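From: Archie Ritchie
To: drulley-floor list
Subject: Re: the mug cell, and what happens to packing on Thursday

Hi all,

Zhenhua asked good questions on the list last night and I'd like to answer them properly, because a few of you have stopped me in the hallway with the same ones. Quoting the whole message so people on the Jomwood side can follow:

> Archie,
>
> I read the plan for the robot cell at the end of line two. I'm not against it. My wrists would be glad never to wrap another mug as long as I live. But I have three things I'd like answered in writing.
>
> 1. Who decides when the arm stops? On the old carton sealer we had to find a lead before anyone could clear a jam, and we lost half a shift to it more than once.
>
> 2. What do the people on the wrap tables do now? "Redeployed" is not an answer. I have heard that word before, at Gilchrist.
>
> 3. Has anybody tried it with a messy table? The demo we were shown had one mug in the middle of nothing. Our benches don't look like that at 2 in the afternoon.
>
> Zhenhua Cai
> Packing, second shift

Taking them in the order that's easiest for me, so number 3 first.

Yes! And this is the part I've been having the most fun with. We've been running the Skaltia simulator on the old PC in the break room, and for the past two weeks the practice tables in it have been cluttered on purpose. Anyone can sit down and set one up. You choose the objects, push them together as meanly as you like, and let the arm have a go from the hand camera's point of view. If you've ever watched the real thing from the walkway and wondered what on earth it was looking at, go sit there for ten minutes. It changed how I think about laying out a bench.

The sort of thing I've been setting up to be mean is a mug whose handle is nearly touching its neighbor, with more odds and ends down close to the fingers:

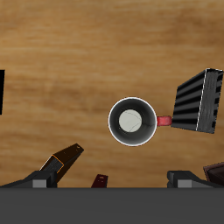
*Simulator, hand camera looking straight down. White mug with the red handle, black ridged block right beside it.*

You and I would pick that mug up by the handle without thinking. For the arm the handle is a bad choice with that block so close, so I want it to take the rim from the open side, where there's bare wood to work with. We do 30 tries per layout and then shuffle everything. I'd love for the packers to be the ones inventing the layouts, seriously, because you know what a bench gets like and I only think I do. The first five I made up were far too polite. Zhenhua, you're invited first, and bring your worst.

One caution: a simulated table is still a simulated table. It doesn't have tape stuck to it, or that glaze dust that gets on everything in January. We'll run the same layouts on the real bench before the cell touches an order.

Number 1, who stops it. You do. Anyone standing there does. There will be a stop button on each side of the cell and one at the wrap table, and you don't need a lead, a badge or a reason. Restarting takes two people, one of them from packing, who look in the cell and agree it's clear. Please write down why it was stopped if you can, one line in the binder is plenty. I want that binder to get fat in the first month.

Number 2 is the one I owe the most care. The cell only does plain mugs, the repeat orders, up to 3000 a week. It does not do gift sets, teapots, anything with a lid, or returns. All 27 people in packing stay in packing at the same grade and the same hours, and I have that in a signed letter that's pinned up next to the time clock. What does change:

- The wrap tables go from four to two. The other two become gift set benches, and you'll rotate between them by the day.
- Two people per shift will tend the cell: loading trays, checking the wrapped mugs, clearing jams. It's paid at the setter's rate while you're doing it. Sign up if you want it; no one gets assigned.
- The end-of-shift rush on plain mugs should mostly go away. I'm hopeful here but I haven't seen it happen yet, so hold me to it.

What I can't answer is what the room will feel like. Some of you have told me the wrap table is where you get to talk, and going from four tables to two could spoil that. I hadn't thought about it until it came up at lunch. The new benches aren't bolted down, so if they're too far apart to hold a conversation, say so and we'll drag them closer.

Thursday is only the tray loading, with the arm switched off. Come by between the shifts, I'll be there for 30 minutes either side of changeover, and I'll leave the break room PC logged in for anyone who wants a go at building a nasty table.

Archie

P.S. Jomwood folks: same setup files, they're on the shared drive under "benches". Please save under a new name. Somebody wrote over my teapot one.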